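No-code or hand-coded for a parts booking tool?
Forum: Building things > Tools and platforms

mrallis
Posted 18th February

I run the stockroom for a small repair shop in Carkstead and need a simple web tool. People log in, see what parts we have, reserve one, and I get an email. There are 12 of us who would use it. I started in Likbridge, the drag-and-drop builder, and got the list page and the login working in an evening. The reservation part is where I'm stuck. If two people open the same part at the same time, both can reserve it.

I can write some Python but I haven't built a site from scratch in years. Is it worth pushing on with the builder, or should I start over?

Melina

usman_c

Start over. A double booking is a database problem and the builder doesn't let you near the database. In plain code you put a unique constraint on the reservation table, the second insert fails, and you show the person a message. I had the same trouble with Likbridge on a room calendar. I spent three weekends on workarounds and then rewrote it in two.

apinya.k

I don't agree with Usman. For 12 people the odds of a clash are small, and Likbridge does have a record lock. It's under Advanced on the form settings, off by default. Turn it on and set the timeout to 8 minutes or less. Keep what you've built.

What I would check is the export. Make sure you can get all your data out as CSV before you put anything serious in there.

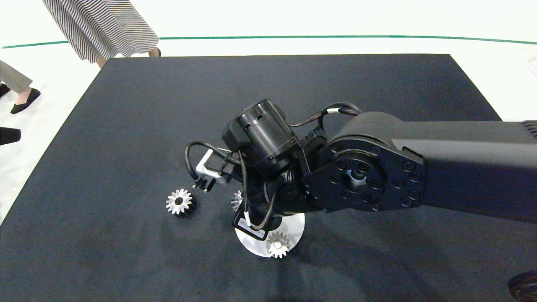
Rafia Qureshi: the export works but it drops the file attachments. We moved 66 records out last February and had to download each PDF by hand. If your parts have data sheets attached, keep the originals in a folder somewhere else.

usman_c

The lock is for editing a record. It doesn't stop two new reservations pointing at the same part. Different thing.

apinya.k

It does if the reservation is a field on the part and you don't make it a separate table. Melina, which way did you set it up?

mrallis

Separate table. I followed the starter template. So I'd have to move it to a field on the part, and then I lose the history of who had what?

apinya.k

You'd lose it unless you add a log. A rule can copy the old value to a log table on every change. It's one rule.

areeba_d

A third option is to leave the pages in Likbridge and send only the reservation step to a small script of your own. We do that with Afolabi for hosting. The form posts to the script, the script checks and writes. Nearly 100 lines with the error handling. You do need the paid plan for outgoing requests.

usman_c

Then you have two systems to maintain. I'd still write the whole thing.

mrallis

Thanks, all. I'll try the field and the log rule on a copy first. Rafia, the data sheets are PDFs, so I'm moving those to the shared drive tonight. If the rule doesn't hold up I'll go with Areeba's script.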